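The tag `v2` is the good one. If you cloned before Saturday, March 28, 2026, pull again, and please delete the old `floors.csv` before it gets into anybody's slides.

# rutosville-bins

Records of the open sheet-metal bins in the Rutosville shop: their shape, their paint, their scratches, and the state of their floors. There are 555 rows covering 19 bins. It may be the most attention a bin has ever received in this county.

Maintained by Setareh Mohammadi (measurements, cleanup) and Rafail Deligiannis (arguments over what counts as a scratch).

## What's in the folder

```
bins.csv one row per bin
floors.csv one row per floor patch
walls.csv one row per wall, near/far/left/right
notes/ free text, some of it legible
LICENSE
```

The row count above is for all three tables together. We know that's cheating.

## Columns in floors.csv

| column | type | meaning |
|---|---|---|
| `bin_id` | string | painted on the outside, usually |
| `patch` | string | lighter, darker, or `both` |
| `scuff` | integer | 0 to 5, see below |
| `strip` | yes/no | is there a strip lying on the floor |
| `remark` | string | whatever the person felt like saying |

## The scuff scale

A 0 is a floor straight from Plotell with the film still on it. We have never recorded a 0 and keep it on the scale out of optimism. A 5 means you can no longer tell which part is metal and which part is history. Most floors live at 3.

Score the floor in daylight if you can. Under the ceiling lamps the far inner wall goes bright along the top and everything beneath it looks worse than it is, and Rafail's February scores were all one point gloomy until we moved him nearer the window. The raw scores are still in `notes/` if you want to share his mood.

## Strips

`strip` is `yes` when a long, narrow strip is lying on the bin floor, whatever its color. Some are reddish, some are gray, and one was a ruler. Write `yes` even when only part of it shows. Do not lift things to check, and do not straighten anything. A strip that lies parallel to the wall gets the word "parallel" in `remark`; anything else gets "not parallel," and we resisted adding degrees.

## Walls

The sides slope, so "height" means nothing until you say how you measured it. We measure along the metal, from the rim to the fold. The people at Alten measured straight down with a tape, which is why their numbers are smaller and why `walls.csv` has a `method` column. Don't average the two. Somebody has tried.

Wall names are from where you stand: the near wall is the one pressing into your stomach. If you walk around to the other side of the bin, you've renamed all four, so don't do that halfway through a row.

Scratches on the far wall tend to run together into a single ragged edge. Enter that as one mark with `ragged` in the remark. The first version of the table tried to separate them, and Setareh lost most of a week to a patch the size of a sandwich.

## Paint

Blue-gray. The Mirani catalog has a much grander name for it, but `blue-gray` is what goes in the column. Please stop entering `slate`, `steel`, `storm`, and, on one occasion, `sad`.

## Tables

A bin resting on a wooden tabletop gets `support = wood`. A bin on the concrete gets `support = floor`, which has already been confused with the bin's own floor by two separate readers and will be renamed `stands_on` in the next release.

## Known problems

- `bin_07` and `bin_12` may be the same bin, repainted on the outside.
- Dark patches can be stain, wear, or shadow. The table can't tell you which and neither can we.
- Three remarks are in Greek. They are rude but accurate.
- Rows from before the method column existed are marked `unknown` - treat those wall heights as decoration.

## Adding rows

Open a pull request with one bin per commit. Include the date, your initials, and the light you were standing in. If the scuff score differs from the last one by more than 2, say why in the remark.
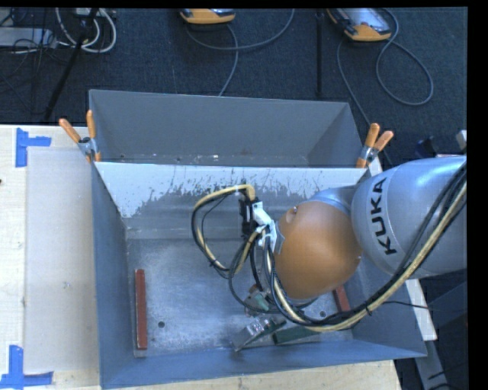
Rows with no initials go to Rafail, who will score the floor again himself, near the window.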